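Makum Stemmed Wine Glass, Pink Plastic, Set of 2
Reviewed by Nahuel Urrutia
18/02/2024

Verdict: Fine for the yard. Don't expect much more.

I have been burned by plastic wine glasses before. The last ones were the Rurkside tumblers with the screw-on stems, and those leaked at the joint from the first pour, so when the Makum set popped up on Jastgate with 263 reviews and a rating suspiciously close to perfect, I read the bad reviews first. There were few of them and most were complaints about the shipping box. The rest of the page was people saying "love the color!" and very little about how the thing drinks, stores or washes.

I paid 10 dollars for the pair. At that price you can argue nobody has a right to complain. I'm going to anyway.

What the box promises

Three claims are printed on the side in large type: shatterproof, dishwasher safe, and "looks like real glass." I'll take the last one first. It's pink. Very pink, closer to magenta depending on the light. Real glass comes in pink too, I suppose, but pick this up and the weight tells you what it is before you've looked at it. My wife's aunt Echeverría held one for about a second and asked where the real ones were.

Storing them

My real gripe with stemware is where to put it. We have no rack under the cabinets, and I was not going to drill into anything for a plastic glass. The listing says it "hangs neatly on any standard holder," which is the kind of line that makes me reach for the return label. I didn't have a standard holder. I had a mug tree.

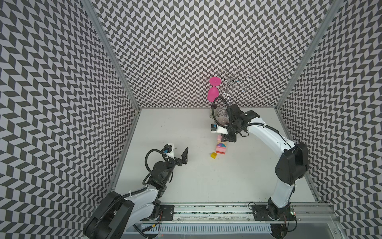 The Makum glass on the mug tree, hung with its foot up.

It hangs, I'll give it that. The arms on the tree are curved wire, meant for mug handles, and the foot of the glass is wide enough that it doesn't want to slip through. Whether I'd trust that with a real crystal glass is another question and the answer is no. With plastic I don't much care if it comes down.

Taking it off is fussier than putting it on. You have to lift and pull at the same moment, and if you do it one-handed you drag the tree along the table with it. A handle just unhooks. I got used to it in a day or two but my kids have not, and they're the ones who keep borrowing the glass for juice. A mug tree also takes up more table than you'd think, and once the toy blocks come out it becomes one more thing to reach around.
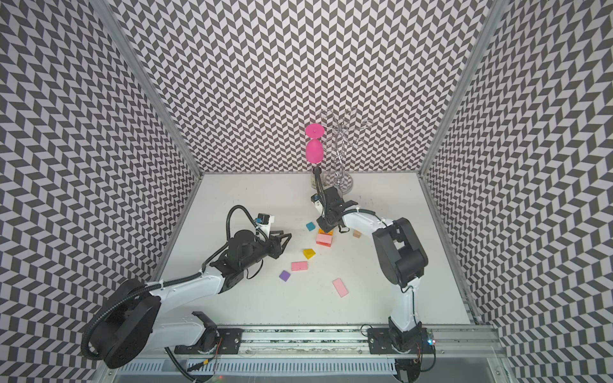 So I wouldn't buy a tree for this purpose. If you already own one and it has a free arm, go ahead. Don't plan on a full set, though. Bowls this size bump into each other, and you'll be turning the tree around to find the one you want.

How it drinks

The rim is thicker than I like. You notice it on white wine and stop noticing by the second glass, or at least I did. The listing gives the capacity as 600 ml, and I have no reason to doubt it, but that's filled to the brim and who fills a wine glass to the brim? A sensible pour looks stingy in it.

There was a faint plastic smell out of the box. Washing took care of most of it. I'd still rinse it before handing it to a guest.

Is it steady?

Right side up and full, it's a bit tall for its weight, and a breeze on the patio makes me nervous. Upside down on top of a small lidded glass jar it does better. It balances there, takes up less room than the tree, and keeps the dust out of the bowl. That's how I would store it if the table were mine alone, pushed to the back where elbows don't go. 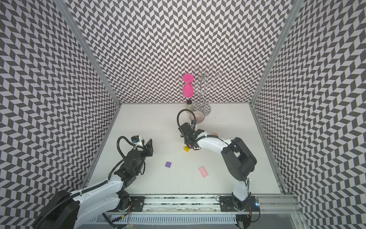
Cleaning

By hand, easy. The bowl is wide enough for a sponge and a couple of fingers. I haven't been brave with the dishwasher. "Top rack only" appears on the bottom of the box in type a lot smaller than "dishwasher safe" on the side, and I don't care for that. Water spots show on the pink, too, so towel it off if you mind such things.

Would I buy it again?

Ask me in March, when we start eating outside again. For the patio, the pool or a house with small children, yes, at this price. For a dinner table, no. The real ones are in the cabinet and they're staying there for company.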